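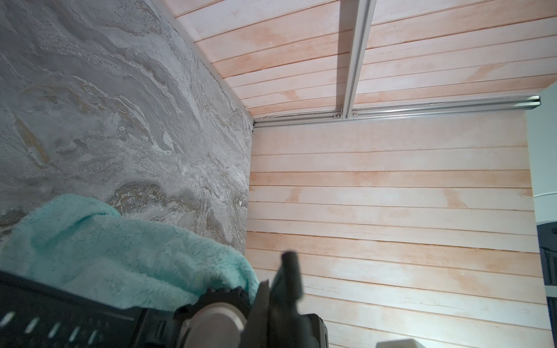 Moisture in buildings moves in two ways that matter for this unit: as liquid and as vapor. Liquid follows gravity and gaps. Vapor goes from the warmer, damper side of a wall to the cooler side and condenses where it meets a cold surface. Plank ceilings with orange-tinted marks across several boards, like the one in the corner shown, should be noted on the survey sheet as "stain, source not known" until a meter reading has been taken. Record the seams between boards as well.

Reading for next time: Semple, chapter 2, on dew point. Skip the section on crawl spaces.

Exercise. The Dolan house has a bathroom with no fan and an attic with no vents. Draw the path of the vapor in February, then in summer. Mark where you would put the meter. Hand in one page to Bríd Corrigan by May 20, 2025.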